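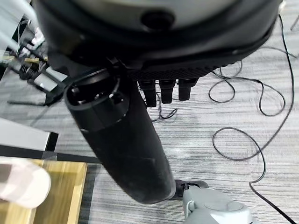

Graham Holroyd asked that the cable check come before the speed check, and this revision of the Ballow cell guide follows that order.

4.2 Cable and floor check before enabling motion

Complete this section at each shift start and after any tool change.

1. Set the controller to manual mode and press the stop button.
2. Look at the floor inside the marked zone. Move slack cable outside the sweep of the arm. Keep a clearance of at least 200 mm.
3. Check each connector for a fully seated collar. Do not pull on the cable to test it.
4. Confirm that boxes, trays and furniture stand clear of the lowest arm position.
5. Release the stop button and jog each joint through its range at reduced speed, 80 mm/s or less.
6. Repeat the jog 3 times. Watch for cable drag.

CAUTION: Never reach under the arm to free a cable while the drives are enabled. Stop the arm first.

NOTE: Loops on the floor are allowed outside the zone if they do not cross a walkway. Use a Stisano cover where they do.

NOTE: Scuffs on the outer tube need no action. Cracks or exposed wire must be reported, and the arm stays locked out until the repair is signed off.

7. Enter the result in the Hourani log with your initials. A blank line counts as a failed check.

For payload limits, see 4.3.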